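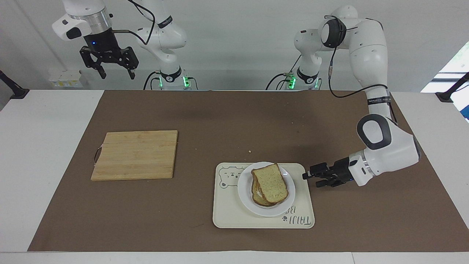
Breakfast testers wanted – come make an egg sandwich with me

Hi! I'm putting together a small kitchenware study called Nenance, and I need 39 people who like breakfast (or can at least put up with it) to come in and try out trays, plates and cutting boards. I write up the results for Declercq, a little shop that sells things for small kitchens.

What you'd be doing

You'll lay out your own breakfast at a long white table covered in brown paper, any way you like. Bread on the board, bread on the plate, egg first, egg last – I don't mind at all! Then you carry it on a tray to the next room, eat it, and fill in a form about how everything felt to use. Plan on an hour and a half.
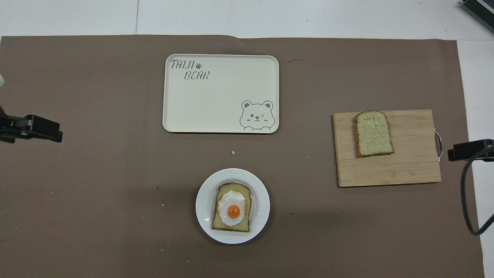
The bear tray, the bamboo board and an egg on bread.

I'm a bit in love with the winking bear in the corner of that tray, but please don't let me sway you. Last January I ran a bowl study and got 772 comments back, and the grumpy ones were by far the most useful.

Who can join

Anyone 18 or over who eats eggs and wheat bread. Sorry, I can't do substitutes this time – the next round will have a vegan spread. You don't need to be a good cook. Left-handed people, please, please write to me, I never get enough of you.

What you get

Breakfast, coffee, a $40 Declercq voucher and a board to take home.

Where and how

We're in the Stisis building in Condden, second floor, room at the end of the hall. Sessions run through October 2018, mornings only. Leave your name and two mornings that suit you on the sign-up sheet at the Declercq counter, and mention any allergies.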